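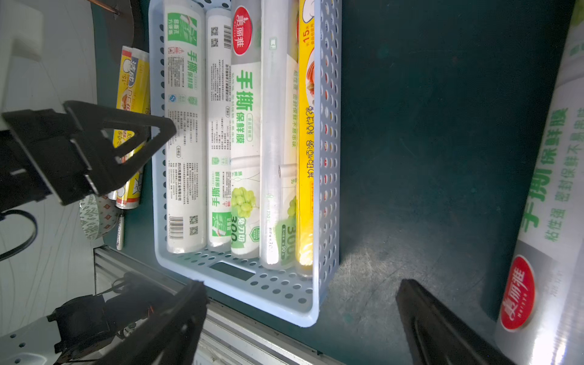
Jonas Stöckli wrote after last session that he keeps his wraps standing up in a tall jar and can never tell which roll he is pulling out. Good, because that is exactly where we start today!

Unit 2: Rolls, wraps and bags

Rolls love company of their own shape. Lay them side by side, all pointing the same way, in a shallow basket, and the printed labels face up where you can read them. The light blue one with the round holes is my favorite kind for this (the cutout at the end makes a handle, so the whole set slides off a shelf in one pull). Five rolls of cling film across is a lovely snug row.

Words to know
Cling film: same thing as plastic wrap.
Tear-off film (手撕保鲜膜): wrap meant to be torn by hand. You'll meet these characters on a lot of labels.
Strays: anything that ends up beside the basket. A roll of bags, a roll of tape. Strays get their own home, and we'll find it in Unit 3.

Try it at home
Measure your longest roll first, then go basket shopping. Mine is the drawer in the Talevville kitchen, 454 mm deep inside, and I still managed to buy a basket that stuck out!
Put the roll you reach for most on the side of your stronger hand.

For next time: read the Shearer handout up to page 66, and bring one drawer's worth of rolls, the messier the better.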